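Party food for a bowling night, without the greasy thumbs

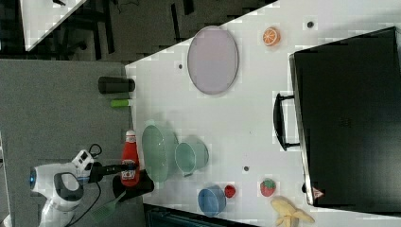
Greasy fingers and a bowling ball are a poor match, so serve things that can be speared. Cut sausages small, put out 80 cocktail sticks and hide the rest or the children will fence with them. Fruit goes last. Oranges look cheerful simply halved, like the one near the oval plate, but halves squirt; quarter them for anyone under ten, or anyone in a white shirt.

Chips go limp in the box, so punch a few holes in the lid.

Keep a damp flannel by the ball return. My team at Flulley uses mine as a scorecard rest, then complains about the scorecards.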